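Nerholm two-drawer tabletop cabinet, dark wood finish - four months on

I have wanted a small set of drawers for the craft and play table since last summer, and I went through an awful lot of dithering before I bought this one. My sister-in-law has the tall version in her hallway and swears by it, but I didn't want anything that stood on the floor, because the floor is where everything in our house ends up anyway. I wanted something that sat on the table, looked reasonably grown-up, and could swallow all the odds and ends that the children leave out. The Nerholm cost me 60 pounds from Cledetti, including delivery, and it turned up on a Sunday while I was still in my dressing gown.

Putting it together was a pleasant enough job. The carcass comes ready made, so you only have the drawer fronts and the handles to fit, and it took me 17 minutes with a cup of tea on the go (I timed it because the leaflet promised ten, and I do like to know these things). The screws for the handles are a bit on the short side. If you have longer ones in a tin somewhere I would use those, as one of mine worked itself slack after a fortnight and I had to take the drawer out to get at it properly.

I'll say a bit about the looks, as that was what swung it for me. The outside is a dark wood grain, and the handles are white, which I wasn't at all sure of from the website. I very nearly went for the Olari instead on account of its brass knobs. I'm glad I didn't! Against a white table the dark grain looks really handsome, and the white handles stop it being gloomy. Inside, the drawers are a light wood, so small things show up nicely and you aren't forever feeling about at the back for whatever has rolled away.

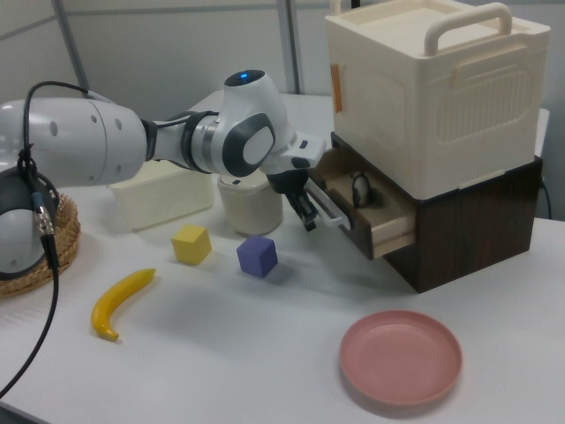 Now, the drawers themselves. They run on plain wooden runners, with no soft close or anything fancy, and when it was new the top one stuck in damp weather. I rubbed a candle stub along the runners, as my mother always did, and it has been lovely ever since. There is a stop at the back, which I was pleased about, although a really determined tug will get past it. The handles are a good size to get hold of, and my youngest manages them without any help from me.

As for what goes in it, we have a rule that the little figures live in the top drawer. The penguin has been in there so long that he is more or less the landlord. The foam cubes and the toy food get put away at bedtime if I'm lucky, and the pink plate is meant to go with them but it's too useful for holding beads. I keep a cream jar and a pale yellow tub on the table as well for the things in daily use, so don't imagine that one small cabinet will clear a whole table for you. It helps, but it's a modest size and you do need to be choosy.

What I hadn't planned on was how handy the top would be. I've got my big cream storage box sitting up there, the one with the carrying handle on the lid, and the cabinet takes it without any trouble. I wouldn't go piling dictionaries on top of that, mind you. The instructions have a note about weight which I'm afraid I read once and recycled.

The finish has held up better than I expected. We've had felt tip on it, and jam, and both came off with a damp cloth. There's one small scratch near the bottom where a toy lorry went into it at speed, and I went over that with a brown wax crayon. You'd have to know where to look.

My friend Irina Lazăr bought the Pascu drawers at much the same time and we have compared notes at some length. Hers have metal runners and glide beautifully - I was quite envious - but they are thinner in the side panels and they slide about on the table when you pull them. Mine stays put, partly thanks to the four felt pads underneath. Hers also cost a good deal more.

Would I buy it again? Yes, and I'm half tempted by a second one for the sewing things, if I can persuade anyone here that we've room for it. I've knocked off one star for those short handle screws and the business with the candle.

Four stars out of five.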